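# El papel que no se deshace

*La resistencia en húmedo separa dos productos que en el lineal del supermercado parecen el mismo. En la depuradora, la diferencia se mide en horas de bomba parada.*

Una hoja de papel seca se mantiene unida por puentes de hidrógeno entre fibras de celulosa. El agua los rompe. Un papel sin tratar pierde más del noventa por ciento de su resistencia a la tracción cuando se satura, y eso es lo que se pide al papel higiénico: que al agitarse en agua vuelva a ser una suspensión de fibras.

Al papel de cocina se le pide lo contrario. Debe absorber, hincharse y aguantar un escurrido. Para conseguirlo, el fabricante añade a la pasta una resina de poliamidoamina-epiclorhidrina, conocida en el sector como PAE, que forma enlaces covalentes con la fibra y consigo misma. Esos enlaces no ceden con agua fría ni con agua tibia. La hoja conserva mojada una fracción apreciable de su resistencia en seco, y la conserva también dentro de una tubería.

## Geometría de la absorción

La química explica que la hoja no se rompa. La capacidad de absorción depende sobre todo de la estructura. En la línea de Tokarz, una planta de transformación con 40 empleados, la bobina madre entra en la gofradora y pasa entre un cilindro de acero grabado y otro de caucho. El relieve separa las capas y crea cavidades que retienen líquido por capilaridad y por volumen. Un gofrado profundo da más grosor aparente con el mismo gramaje, a costa de resistencia: cada punto del dibujo es una zona donde la fibra ha sido forzada.

El equilibrio se ajusta con tres variables: presión entre cilindros, dureza del caucho y humedad de la bobina. Tokarz trabaja con la bobina al 6 % de humedad. Por debajo, la hoja se agrieta en las aristas del relieve; por encima, el dibujo se relaja a las pocas semanas de almacén y el rollo pierde diámetro dentro del embalaje.

Los no tejidos siguen otro camino. Las toallitas y muchas bayetas desechables se fabrican con viscosa, poliéster o mezclas, entrelazadas con chorros de agua a alta presión. Carecen de los enlaces propios del papel y su cohesión es mecánica. Una fibra de viscosa puede ser larga y biodegradable y, aun así, trenzarse con otras en un colector mucho antes de que actúe ningún microorganismo. Biodegradable y dispersable son propiedades independientes, y el etiquetado las confunde con frecuencia.

## Lo que llega a la reja

La estación de bombeo de Ladia recibe las aguas de un núcleo residencial y de un pequeño polígono. Tiene dos bombas sumergibles y una reja de gruesos con paso de 40 milímetros. El diseño original preveía una limpieza manual cada mes. En marzo, el registro de mantenimiento recogía 13 intervenciones, casi todas por la misma causa: una masa fibrosa enrollada en el rodete.

El mecanismo está bien descrito. Una lámina flexible cruza la reja plegada, se apoya en el borde de ataque del álabe y queda retenida por el propio flujo. La siguiente se engancha en la primera. La grasa actúa de aglomerante. El consumo eléctrico sube de forma gradual, el caudal baja y el relé térmico acaba por disparar. Si la disposición de la boca de aspiración lo permite, unos segundos de giro inverso sueltan el ovillo; en caso contrario hay que izar la bomba.

Los rodetes vórtex y los de álabe cortante reducen el problema. Los primeros pierden rendimiento hidráulico; los segundos exigen reajustar la holgura con regularidad. Ninguno lo elimina, y ambos trasladan parte del material aguas abajo, donde vuelve a agregarse.

## Ensayar la dispersión

El ensayo más extendido es el de la caja oscilante: se introduce la muestra en un recipiente con agua, se balancea durante un tiempo fijado y se pasa el contenido por un tamiz. La masa seca retenida da el resultado. El laboratorio Petex lo aplica con una variante propia, que añade una fase de reposo previa para simular el tramo entre la vivienda y el colector general. Sobre 400 muestras de papel higiénico, pañuelos, papel de cocina y toallitas, solo el primer grupo se dispersó de manera uniforme. Los pañuelos dieron los valores más irregulares — algunos llevan resina y otros no, sin que el envase lo indique.

El destino correcto de todo lo demás es sencillo y está en el propio cuarto de baño o en la cocina.
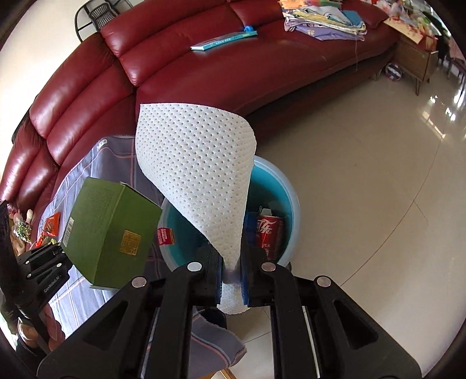
*Una lámina blanca perforada, sujeta sobre una papelera redonda.*

## Después del cubo

El papel de cocina usado con restos de comida se admite en la fracción orgánica en muchos municipios. La resina PAE se aplica en proporciones bajas y la hoja se fragmenta durante el compostaje por acción combinada de temperatura, volteo y actividad microbiana. Si ha servido para recoger disolvente, pintura o aceite mineral, debe separarse. Las toallitas van al resto, con independencia de lo que prometa el envase sobre el origen de la fibra.

En el reciclaje de papel, la resistencia en húmedo es un inconveniente. Los recortes de fábrica de Tokarz, limpios y sin uso, requieren un despulpado en caliente con corrección de pH para romper la red de resina. La operación cuesta energía y acorta la fibra. Por ese motivo se reincorpora solo una parte a la pasta y el resto se vende para productos moldeados.

Bornine, proveedor de aditivos, ensaya una resina temporal basada en poliacrilamida glioxalada. Sus enlaces son hemiacetales y se hidrolizan de forma progresiva: la hoja aguanta los primeros minutos de uso y se debilita después. La técnica se conoce desde hace décadas en papeles tisú. La dificultad está en el plazo. Una cinética demasiado rápida deja un papel de cocina que se rompe en la encimera; una demasiado lenta no aporta nada al colector. Las pruebas en máquina se hacen por ahora a velocidad reducida, con agua de proceso de alcalinidad controlada — un parámetro que en una fábrica convencional varía a lo largo del turno y que modifica la velocidad de hidrólisis.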